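Lanby drops "wrinkle-free" from its table linen listings

Hire firm says the words never matched the cloths, and doubts they match anyone else's

SKARNTON, 6 November 2025 - Lanby, the table and linen hire firm, has taken the words "wrinkle-free," "crease-proof" and "no-iron" out of every listing in its catalog. The change covers the full Istora range of plain cloths, including the sage green that has been the firm's most requested color for two seasons running.

The cloths themselves have not changed. They are the same weight, the same weave and the same price as they were in the summer. What has changed is what Lanby is willing to say about them after testing the claim in its own workroom and reading back through its order records.

"We had been printing those words for years because they came on the supplier's sheet," said Yasuo Tsuchiya, who runs the linen side of the business. "I asked who had checked them. The answer was that the supplier had, on a swatch the size of a dinner napkin. A cloth for a big table gets folded four or five times and sits under nine others in a van. I don't see what the napkin has to do with it."

What the firm did

In September, workroom staff at Skarnton pulled 177 Istora cloths from normal stock. Each was washed and pressed as usual, folded by the standard method, stacked overnight, and then opened out on a work table with no steaming and no smoothing by hand beyond what it takes to get the edges even. Two members of staff then looked at each cloth separately and wrote down whether they would be happy to send it out in that state.

They agreed on "yes" for three.

Lanby is careful about what this shows. The test was run in one building, in one month, by people who handle linen for a living and are fussy about it. A guest at a wedding might have passed a good many of the cloths the staff turned down. The firm also points out that it tested its own range and no one else's, and makes no claim about any other maker's cloth. It would, however, be glad to see the folding and stacking figures behind the claims it still reads in trade catalogs, and has yet to find a catalog that prints them.

The order records were less tidy. Out of 3,198 linen hires on file, 413 had a note about creases. Some of those notes were complaints. Others were just questions from customers asking whether they needed to bring an iron, and a few were from people who wanted the rumpled look and were worried that the cloths would arrive too flat. Lanby has not tried to turn the notes into a satisfaction score and says it would distrust one if it had.

What customers will see instead

Each Istora listing now has a short plain line under the price. It reads: "Will show fold lines. Steam on the table if you mind." Next to it is a handling note that gives the fold pattern, so that customers know where on the table the main lines will fall before they order.

Customers who do mind can pay to have cloths sent on rollers. Lanby has offered this for a long time and has never pushed it very hard. Rolled cloths take up far more of the van, the tubes have to come back, and the result depends on how the cloth is put down at the other end. A rolled cloth that is dragged across a table and tugged back into place will look much like a folded one. The firm would sooner say so now than take the extra fee and argue about it afterward.

Steamers can be hired too. Staff suggest doing the top first and leaving the drop alone until the chairs are in, as most of it will be hidden. They also suggest trying the table in the actual light of the room. Low light from one side picks out every ridge, and overhead light is usually kinder.

Crease-release sprays have been taken off the add-on list. Lanby tried several in the workroom and could not tell the sprayed cloths from cloths misted with tap water. It may be that the sprays do better on other fabrics, and the firm is open to being shown.

On sage green

Much of the mail on this subject has been about color. Lanby has often been told, by stylists and by at least one trade newsletter, that mid greens "hide" creases and that white and black are the ones to avoid. The workroom has its doubts.

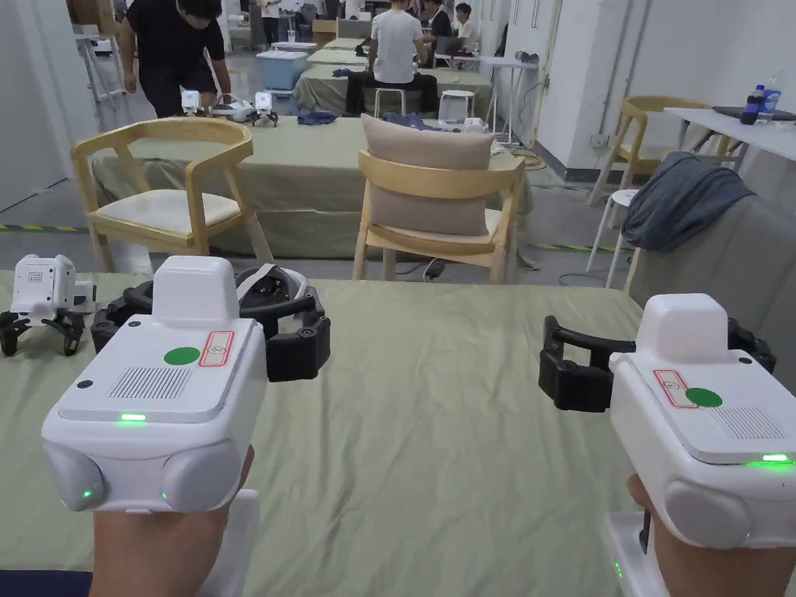 Sage green is a soft color and people are fond of it, and that may be most of the explanation. On a wide table there is a lot of flat cloth for ridges to show up on, whatever shade it was dyed. Of the cloths in the September test, the green ones fared no better than the ivory. Tsuchiya thinks customers forgive green more readily because it reads as casual, and he is happy for them to do so, but he has asked that the word "forgiving" come off the color chart as well.

The chart now gives the color name, the dye batch and a warning that batches differ slightly. Anyone ordering several sage cloths for tables that will stand side by side should ask for a single batch. The warning used to be in the small print on the back page. It has been moved to the front.

Work tables and workshops

A growing share of Lanby's plain cloths goes to people who are not giving a party at all: craft classes, repair days, demonstrations and training rooms, where a cloth is there to protect the table or give a plain surface to work over. These customers have been buying the same promises at the same price, and the firm questions whether they needed any of them. A cloth on a working table will be leaned on and shifted, and pressing it beforehand is mostly wasted effort.

For these orders Lanby has added an unpressed rate. Cloths are washed, dried and folded, and sent out as they are. The discount is small, as pressing was never the main cost, and the firm asks customers not to expect a bargain. Cloths hired at the unpressed rate cannot be swapped on the day for pressed ones.

The rate is on offer from the Skarnton depot and, for collection only, from the counter at Skoryk. Delivery from Skoryk has been looked at and put off until there is a second van.

Listings on the Lanby website have been corrected already. Printed catalogs with the old wording are still in circulation, and where the two differ, the website is the one to go by. Customers who booked on the strength of the old wording and have not yet had their cloths may switch to rollers at no extra charge or cancel for a full refund.

Press questions should be sent to Yasuo Tsuchiya at the Skarnton workroom. Copies of the September test sheets, including the comments, can be sent on request. The handwriting on some of them is poor.

ENDS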